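I gave up buying drinks on the road in September, mostly to see what it would do to my spending. I drive the Drostesau route for work, 467 kilometers there and back, and I had the habit of stopping at the Jarman station on the way out and again on the way home. Each stop meant a coffee, a water, and usually something from the rack by the register.

I went through my bank statements before I started. The total for the year so far, at Jarman alone, came to 1,505 euros. That included a few tanks of washer fluid and one set of wiper blades, but most of it was drinks and food. I had guessed a third of that.

The plan was simple. I would fill a steel flask with tap water and a thermos with coffee before leaving, and pack bread and cheese the night before. The thermos is an old Prudholm with a dent in the base. It keeps coffee drinkable for around 6 hours, enough for the drive out and the first meeting.
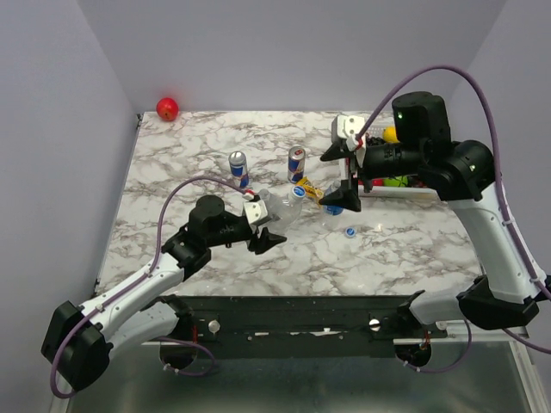
**Thaddäus Plattner**
Field service planner, writes here when the week allows

The first week went badly. I forgot the flask on Monday and left the sandwiches in the fridge two days later. I bought water both times and wrote it down. After that I put the car keys on top of the bread box every evening, and I haven't forgotten since.

Tap water at home is hard and tastes of it once it has been sitting in a warm car. I tried lemon, which made the flask smell. Filling it the night before and leaving it in the fridge worked better. At the Drostesau office there is a tap in the kitchen, and the water there is softer, so I refill before the drive back.

I still stop at Jarman on the way home, because my back wants a break by then. I park at the far end near the trees, walk to the fence and back, and drink what is left in the thermos. Going inside only to use the restroom felt awkward at first. The woman at the register still says hello.

My wife asked whether I would keep it up over the winter. I think so, with one exception. The bakery in Vevlow opens early and sells a poppy seed roll I am not willing to give up, so I buy 2 of them on Fridays and bring one home.

The thermos needs a new seal. I've ordered one, and until it arrives the thing has to stand upright in the footwell, wedged in with my gym bag.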